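Matte table covering: cleaning, glare and things rolling off

Stusden Workshop Forum > Benches and Surfaces
9 posts, 156 views

rugemalira_bench
Started 2020-01-21

I am replacing the covering on a work table used for sorting small household items: cups, cardboard tubes, straws, packing odds and ends. The old covering was gloss white and gave a bright reflection under the overhead lights. The candidate is a smooth matte covering in a neutral brown or taupe. My two concerns are cleaning and rolling. A light plastic cup on its side will travel on a gloss surface if the table is out of level by very little. Shadows are less of a problem. With a blue cup down on the matte surface, the shadow comes out soft and gray and the table shows no sharp highlights. 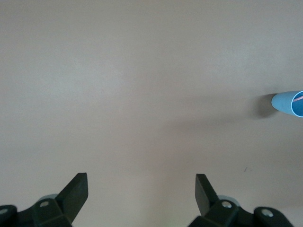 Nafula Odera: Matte finishes hold grease. I ran one for 12 weeks and the area nearest the front edge went shiny from forearms. Budget for replacement.

planed_flat
What did you clean it with? An abrasive pad will polish any matte surface. Dish soap and a soft cloth should not.

Nafula Odera
Dish soap, soft cloth, once a day. The wear was from sleeves.

drudinell_dave
Gloss wipes faster. I would keep the gloss and move the lights. Cheaper than recovering a table.

rugemalira_bench
The lights are fixed to the ceiling grid and shared with the next room. Moving them was quoted and rejected. The covering is the only variable I control.

Bakari Mfinanga
On rolling: the finish matters less than the level. I checked mine with a dial gauge and found the left rear leg low. Shimmed it, and tubes stay where they are put. A tapered cup rolls in an arc anyway, so it tends to stay closer to where it started than a straight tube does.

drudinell_dave
Disagree on finish. A softer covering has more rolling resistance, level or not. I tested a cardboard tube on a Ponstead mat and on bare laminate at the same tilt. The mat held it, the laminate did not.

rugemalira_bench
Layout is the remaining question. I want 8 inches clear between items so that each can be picked up without touching its neighbor, and I want the straight tubes kept away from the edges. Cups go upright where possible, tubes on their sides. The brown covering suits both: the blue cup with the pink stick in it reads clearly at a glance, and the tan-orange tube lying to its left is closer to the table color but still easy to find by its dark shadow. A darker brown would probably lose that shadow -- I would not go further in that direction. 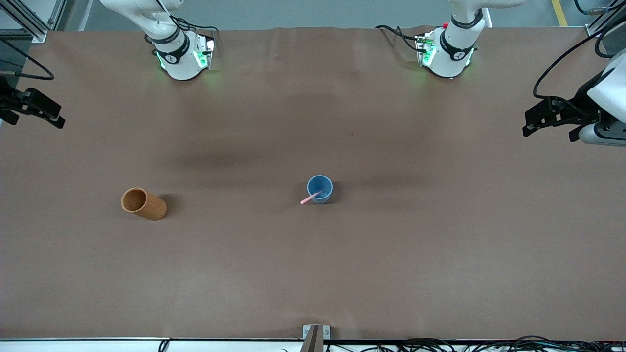 planed_flat
Then stay with the mid brown. If kraft tubes are a regular item, compare a gray sample under the same lights before you order a full roll.

Nafula Odera
Agreed on the gray sample. I still expect the front edge to go shiny. Order an extra strip.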